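Sinari Bench Set
README / data card, v2, updated June

Read this first if you only read one file. License terms are in LICENSE.txt, column names are in COLUMNS.txt. Everything else ended up here.

What it is

Teleoperated arm episodes on a kitchen bench. Pick, place, open, close, move aside. Recorded at Bevan, the prep kitchen building that Boltura runs for its staff meal service. 1,594 episodes, 79 layouts. Three kinds of footage: top camera, second top camera from the other side, wrist camera. Plus joint states, gripper width, a one line instruction per episode, and the shift notes. The shift notes are the part people skip, please don't.

Why it exists

Boltura wants arms on the reheat and plating line. Before any of that touches the line, the people who work the line are the ones driving the arm on the bench. That was the deal Napaporn Thongsuk got from management before anybody signed up. She has run the early shift at Bevan for years and she wrote the terms on one page, it's in docs/terms.txt. Short version: driving hours are paid at the line rate, no one gets scored on how fast they drive, and notes go out with the data unedited except for names of people who asked to be left out.

So it is a robot dataset and also a record of a kitchen crew learning a new job. Treat it as both. 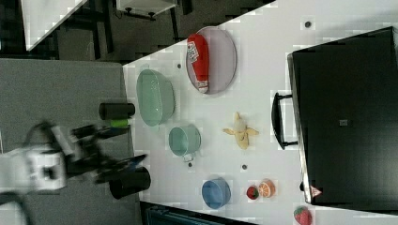
Fig. 1. Bench layout from above, arm moving at left, ketchup bottle on the lavender plate.

Who drove

Four drivers, all line staff:
Napaporn Thongsuk – early shift lead
Charoen Jitpraphai – reheat
Boonsong Yensuk – plating, trays
Sombat Pongsiri – dish room, joined late

Wiroj Boonchu did setup, sync, the export scripts and this file. Complaints to him. All four drivers agreed to be named in the card. Episode files carry a driver code only, and the key is not in the release.

Driving experience differs a lot. Sombat came in when the others had been at it a while and his early episodes look different: slower approach, more regrasps, wider gripper opening before contact. Do not drop them as bad data. Several of them recover from things the other drivers never got into.

How an episode goes

1. Driver reads the instruction off the card.
2. Arm goes to home pose.
3. Driver presses start, does the task, presses stop.
4. Driver marks done, partly, or no.
5. Reset by hand.

Step 5 takes longer than step 3 most of the time. This came up in every crew meeting. More below.

Rate is 30 frames per second on all cameras. Sync is by the clock on the recording machine, wrist stream can lag the top streams a little. Use the offset column, don't assume zero.

Objects

Toy food and light kitchenware. Oval colander (mint), mug (mint), lavender plate, bowl and cup pieces, small fruits, a ketchup bottle, a peeled banana, a small toaster oven. Not every object is in every layout, layouts.csv lists what is meant to be out. Color names in the instructions are whatever the driver called it. Lavender, purple and pink can all be the same plate. We left it that way. The line talks like that too and a system that only knows one word for a plate will be a pain to work next to.

Left/right in an instruction is from the driver's chair, NOT from any camera. The top cameras are rotated differently from each other so please check before you flip anything.
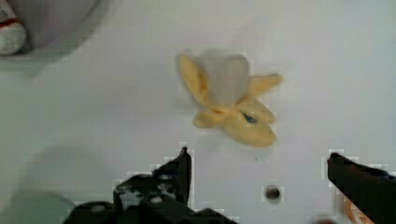 Grasp labels were written by the drivers, and they argued over them. Boonsong wanted a label for soft fruit handled the way you'd handle real fruit, by the firm end, even when a toy doesn't care. Charoen thought that was silly and wanted the label to say what the fingers did and nothing else. We ended up with both columns, grasp_used and grasp_intended. The peeled banana is the item that makes the difference clear: flaps spread out one way, the closed part of the peel running down to a rounded tip, and a small dark blue mark on that lower part. The mark makes a handy reference when you check orientation in wrist footage, it's easier than the flaps, which go blurry. Intended grasp for it is always the closed part. Used grasp is whatever happened. If you train on one column only, say which one in your writeup.

Wrist footage, known problems

Compression blocks around dark edges, mostly along the fingers. Worse where the fingers stand out against the white table. Shadows on the bench can be large and soft, a shadow is not an object, our first auto segmenter disagreed. There are small round holes in the tabletop. Same segmenter called them olives. Mask is provided (masks/table_holes) for the top cameras, none for wrist.

103 episodes are flagged skip. Reasons are in the flags column: camera dropped, wrong card read, start pressed too late, hand in view during the task. The files are in the release anyway in case someone has a use for them.
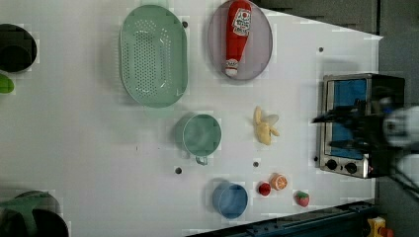
OVEN TASKS

The toaster oven subset is the one management asks about, so a few words. Instructions are open door, close door, put X in, take X out. It's never powered in the recordings and it's a small unit, nothing like the ovens on the line. Do not report results on this subset as results on commercial equipment. Someone at Trolleletti (they make the tray carts) asked if they could quote the close door numbers in a sales sheet. No.

Door tasks were the hardest to drive according to all four drivers. Glass is tinted, reflections come and go, and from the top you can't always tell how far the door is open. Charoen reheats for a living and closes oven doors with his hip. He wrote in his notes that he had never once thought about where a door handle is until he had to do it with two fingers and no hip. Control knobs are never a target in v2. Ignore them.

Opening a door is two steps in the labels, contact and pull. If contact slipped and the driver tried again it's still one episode, with the retry column going up by one.

What changed for the crew

Putting this in the card on purpose. Crew asked for it.

Hours. Driving sessions were taken out of line time. Management promised cover for those hours and in the first weeks there wasn't any, so whoever stayed on the line did more. Napaporn stopped the sessions until cover showed up. There is a gap in the session numbers from that, it is not missing data.

Body. Less lifting on driving days. More neck. Boonsong's wrist pain went away and her shoulder started. Chair got changed, screen got raised, both are in setup_changes.txt as they also shift the driving style a bit.

Skill. Line staff know things about plates and food that the task cards didn't have. First batch of cards said things like "move bottle to plate" with no word on which way the cap should face. Every driver placed it differently and the labels said done for all of them. The cards were rewritten by the drivers after that. Cards v1 and v2 are both included, check card_version.

Resets. Whoever resets is doing real work and it was counted as nothing at first. Putting the bench back to layout by hand, over and over, is duller than plating. Since session notes started carrying a reset name it's been paid and rotated. If you plan a collection at your own workplace, put resets in the schedule from day one.

Worry. It's in the notes and we're not going to tidy it. Sombat asked early on if he was training the thing that takes the dish room. The answer he got in the meeting was that no dish room tasks are in scope for this release, which is true and doesn't answer him. Boltura has agreed in writing to no cut in line positions while the pilot runs. It says nothing past the pilot. Anybody using this data to claim the crew is happy about automation should go read the notes, and anybody claiming they hate it should too. Napaporn likes driving, says so, and wants a driver grade on the pay scale.
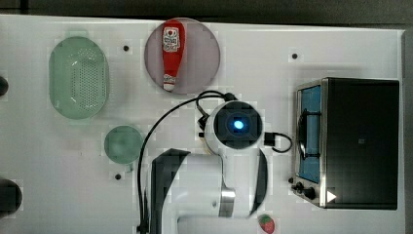

Fig. 4. From above: arm in the lower middle, blue light at the wrist, toaster oven on the right.

Cables

A wrist cable can loop out well past the arm and in some poses it comes close to the plate. Drivers learned to watch it. A policy trained on this will pick up some odd looking detours and that's the reason. We thought about a clip to hold it down and didn't change it midway, so behavior stays the same across sessions. Arm body also hides a good part of the bench in the top views when it reaches toward the middle. Use the other camera or wrist for those frames.

Suggested splits

By layout, not by episode. Random splits leak, the same layout gets driven several times in a row. splits/layout_v2.json is the one to use. There is also a split by driver, holding out one driver code at a time. Please don't publish rankings of drivers from it. Terms forbid it, see page.

Uses that are fine

Pick and place policies, grasp prediction, language grounding on messy color words, studies of how operators learn, reset cost studies.

Uses that are not

Staff performance scoring of any kind. Identifying drivers from motion. Safety claims about people working near an arm, there's no one on the bench side during a good episode so the data can't tell you anything.

Notes files

notes/ has one text file per session. Mixed Thai and English, untranslated, spelling as typed. Some are one line ("arm fine. tired."). Times are written as the driver wrote them, so 6:40 and 06.40 both show up. Translation would be welcome but keep the orginal next to it.

Changes from v1

Oven subset added.
grasp_intended added.
Cards v2.
Offset column fixed, was the wrong sign in v1, sorry.
Retry count now starts at zero.

To do

Wrist hole masks. Second pass on color words. Ask Sombat about writing up the recovery episodes himself, he has said maybe.

Bugs go in the tracker, with the episode number and camera name please, "the banana one" is not enough to find it.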